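Speaker notes: Rental vacancy and lease-up in the Tillcombe submarket
Last updated: Dec 4, 2023
Speaker: Young-sook Heo

Opening. Give the scope first. The talk covers purpose-built rentals in Tillcombe with 100 units or more. Condos rented out by their owners are excluded. So are student buildings, which lease on a different cycle and would distort the turnover numbers.

Define occupancy before showing any rate. Physical occupancy counts units with someone living in them. Leased occupancy adds signed leases that have not started. Economic occupancy is rent collected over rent possible at full asking price. Brokers quote leased. Lenders ask for economic. Most arguments in this market come from people comparing one with the other.

Stabilized stock. Leased occupancy is 91 percent. Hold on this number for a moment. Ask who in the room underwrote to something higher. The drop is concentrated in older buildings near the rail yard, where tenants have moved to new stock offering free rent. Newer buildings have kept their tenants but have given up rent growth to do it.

Concessions. Asking rents look flat on the chart. Effective rents are down. Walk through the arithmetic slowly: a 12-month lease with 2 months free collects ten months of rent, and the free months are usually spread over the term for reporting. If the free months are all taken up front, cash flow in the first quarter is much worse than the effective rent suggests. Say this twice if the audience is mostly equity.
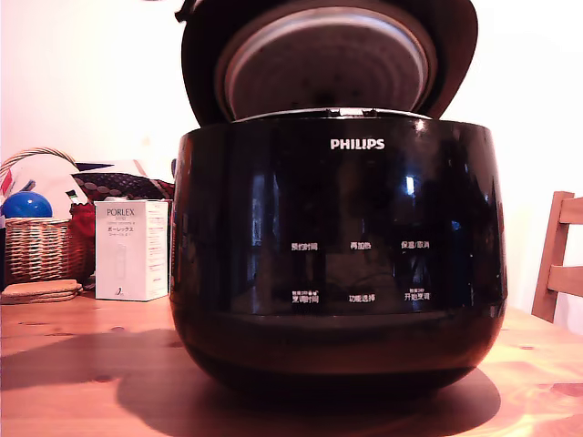 Renewals are handled separately. A tenant who signed with a concession sees the full face rent at renewal and reads it as an increase, even when the face rent has not moved. Leases signed in June will reach that point together. Owners who staggered their terms have less exposure.

Supply. Three projects matter for the next delivery window. Furtado is finished and leasing. Hultard has its frame up, with the garage behind schedule. Truvley has a permit and no construction loan. Treat Truvley as optional supply and run the model both ways. If asked about the parcel south of Hultard, the zoning change has not been heard and it is not in the pipeline count.

Absorption. Do not use the monthly figure, it is too noisy at this size. Use the trailing average on the handout. Point out that move-ins at Furtado include transfers from older buildings under the same owner, and those do not add to net demand.

Cap rates. Few trades to work from. Skip this section if running late. Otherwise state the range on the handout and note that the seller financed one of the sales, so its price needs adjusting before use.

Questions. Expect one on rent control. Refer to the appendix, table 3. Leave the supply slide on the screen during Q&A.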